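[연예 뒷담화] 플론다리의 새 앨범, 그리고 사라진 트라이앵글

밴드 플론다리(Plondari)의 보컬 레모 페라로가 또 한밤중에 글을 올렸습니다. 이번 상대는 전 매니저도, 전 여자친구도 아닌 전 드러머 마르티넬리입니다. 수요일 새벽에 올라온 글의 첫 문장은 이렇습니다. "나는 이 일에 대해 말하지 않기로 결심했다." 그 뒤로 스크롤을 한참 내려야 끝이 나옵니다.

사정을 모르는 분들을 위해 짧게 정리합니다. 플론다리는 4월에 새 앨범 '본리의 밤'을 냈고, 타이틀곡 2절이 끝나면 트라이앵글 소리가 딱 한 번 납니다. 마르티넬리는 그 소리가 자기가 탈퇴하기 전에 녹음한 것이라고 주장합니다. 크레디트에는 이름이 없습니다. 그는 팬 커뮤니티에 "한 번을 쳐도 친 건 친 것"이라고 썼고, 이 문장은 반나절 만에 댓글 847개를 모았습니다. 앨범 발매 공지에 달린 댓글은 137개였습니다. 소속사 플리콘이 이 숫자를 어떤 표정으로 보고 있을지 궁금합니다.

페라로의 반박은 대략 세 갈래입니다. 첫째, 트라이앵글은 자기가 쳤다. 둘째, 설령 마르티넬리가 쳤더라도 박자가 늦어서 다시 쳤을 것이다. 셋째, 애초에 그 곡에 트라이앵글이 필요하다고 생각한 적이 없다. 세 주장이 한 글 안에 나란히 있는데 본인은 전혀 불편하지 않은 모양입니다. 팬들은 벌써 편을 갈랐고, '트라이앵글파'는 프로필 사진을 전부 삼각형으로 바꿨습니다. 반대파는 아직 도형을 정하지 못했습니다.

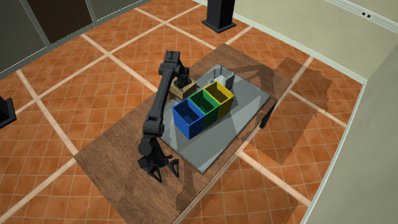
나무 탁자 위의 검은 로봇 팔. 그리퍼가 작은 상자 쪽으로 내려가 있다. (컴퓨터 렌더링)

플리콘은 하루를 꼬박 버티다가 입장문을 냈습니다. "두 아티스트의 음악적 여정을 모두 존중하며, 해당 음원의 타악기 파트에 대해서는 내부 확인 중"이라는 내용입니다. 타악기 파트라니, 한 번 울리는 소리치고는 꽤 격식 있는 대접입니다. 확인이 언제 끝나는지는 적혀 있지 않습니다. 녹음 파일을 열어 보면 될 것 같은데, 이 바닥에서 파일을 열어 보는 일은 늘 변호사를 만나는 일보다 오래 걸립니다.

사실 두 사람의 사이가 틀어진 건 이번이 처음이 아닙니다. 오래된 팬이라면 본리 공연장에서 있었던 앙코르 사건을 기억하실 겁니다. 페라로가 발라드를 시작했는데 마르티넬리가 전혀 다른 곡의 드럼을 쳤고, 두 사람 다 끝까지 물러서지 않았습니다. 당시 객석에 있던 독자 한 분은 저희에게 "그날 공연 중 제일 좋았던 곡"이라고 메일을 보내 주셨습니다. 마르티넬리가 탈퇴를 발표한 건 그다음 달입니다. 사유는 '방향성의 차이'였는데, 적어도 그날 무대에서만큼은 정확한 표현이었습니다.

한편 장사는 잘됩니다. 논란이 터진 뒤 타이틀곡은 음원 차트 60위에서 16위로 올라갔습니다. 2절만 반복해서 듣는 사람이 많다는 이야기도 돌고 있습니다. 온라인 굿즈 숍에는 수요일 저녁부터 트라이앵글 모양 열쇠고리가 올라왔다가 한 시간 만에 내려갔습니다. 누가 올렸고 누가 내렸는지는 플리콘도 답을 주지 않았습니다. 이것도 내부 확인 중이겠지요.

마르티넬리는 다음 주에 솔로 싱글을 예고했습니다. 제목은 '한 번'입니다. 티저 영상은 검은 화면에 소리 하나가 나고 끝납니다. 무슨 악기인지는 굳이 적지 않겠습니다. 페라로는 그 영상에 '좋아요'를 눌렀다가 취소했고, 누군가 그 짧은 틈을 캡처해 두었습니다. 본인은 손가락이 미끄러졌다고 합니다. 손가락까지 박자가 안 맞는 한 주였던 모양입니다.

본리 공연은 예정대로 열립니다. 객석에 트라이앵글을 들고 들어갈 수 있느냐는 문의가 저희 편집부에도 몇 통 왔는데, 공연장에 직접 물어보시기 바랍니다. 저희도 물어봤지만 전화를 받은 분이 한숨부터 쉬셨습니다.

제보와 항의는 이 메일에 답장으로 보내 주세요. 트라이앵글을 누가 쳤는지 안다는 제보는 이미 충분히 받았습니다.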